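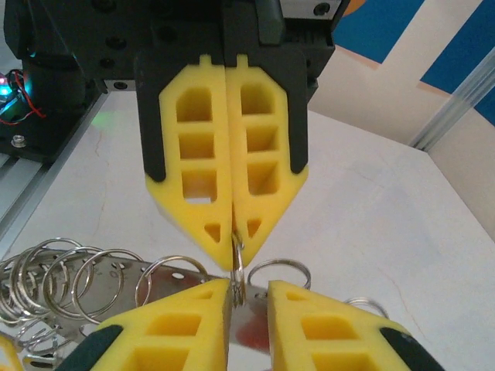

Comprei o suporte de chaves da Tetgate em May, ou seja, em maio (o recibo vem em inglês, já me confundo), e só agora tenho tempo de escrever. Modelo Bivier, o comprido. Pequena empresa, uma pensão com quartos a mais e chaves a mais, tudo numa gaveta até aqui. Precisava de uma coisa simples onde pendurar argolas. O Bivier é uma tira comprida de aço inox brilhante com uma fila de furinhos redondos, e as argolas enfiam-se ali, de pé, umas encostadas às outras. Argolas partidas normais, prateadas, das pequenas. Nada de ganchos.

Preço: 90 reais com portes. Caro? Um bocado. O da Bunting custava menos mas era de plástico e eu de plástico já tive dois.

Montagem. Oito minutos, com a broca certa. Vêm parafusos mas as buchas são fracas, usei das minhas. O papel das instruções só em inglês e alemão, com um desenho que não ajuda nada. Liguei para a loja e atendeu-me a Leire Garrido, simpática, mandou o pdf em português no mesmo dia. Ponto para eles.

O uso. Pôr uma argola é chato nas primeiras vezes. Há que abrir a ponta com a unha, apanhar o furo, rodar até passar toda. Com unhas curtas, sofre-se. Depois apanha-se o jeito: segurar a argola de perfil, quase na vertical, e entrar com a ponta de lado. Quem tem os dedos grossos que use uma espátula fina ou um clipe. Tirar é mais rápido que pôr, não sei porquê.

Atenção ao seguinte, o furo é pequeno. Argola de arame grosso não entra. As minhas antigas da Pakent, por exemplo, não passam, tive de comprar um saquinho novo. Isto devia estar escrito na página do produto e não está.

Outra coisa: as argolas juntam-se e ficam umas por cima das outras. Para quem quer tudo alinhadinho e separado, saltem um furo entre cada uma. Perde-se capacidade mas lê-se melhor as etiquetas. Eu salto nas chaves dos quartos e deixo juntas as da arrecadação, que quase ninguem usa.

Dedadas. Ui. O inox polido apanha tudo, e reflecte tudo também, qualquer cor que esteja por perto aparece lá manchada. Pano de microfibras e duas gotas de vinagre, uma vez por semana. Se houvesse versão escovada comprava essa.

Firmeza boa. Sete chaves pesadas num dos lados, daquelas de portão, e não dobrou. As beiras vinham lisas, sem rebarba, passei o dedo por todas. Os furos por trás é que estavam um nadinha ásperos, lixa fina e siga.

A Lorraine Sugden, que me faz as limpezas da manhã, queixou-se que com pressa não dá para tirar a argola inteira. Tem razão. Solução nossa: a argola fica sempre na tira, e a chave vai presa nela com um mosquetão pequeno. Tira-se só o mosquetão. Agora é um segundo.

Prós: aguenta peso, ocupa pouca parede, bonito quando está limpo.
Contras: buchas, furo apertado, dedadas, instruções.

Nota 7 em 10. Para chaves que se usam de hora a hora e sem mosquetão, não comprava. Para guardar jogos de reserva, comprava outra vez, e aliás já encomendei mais um para a cave, referencia 517, o mais curto. Quando chegar digo se as buchas melhoraram.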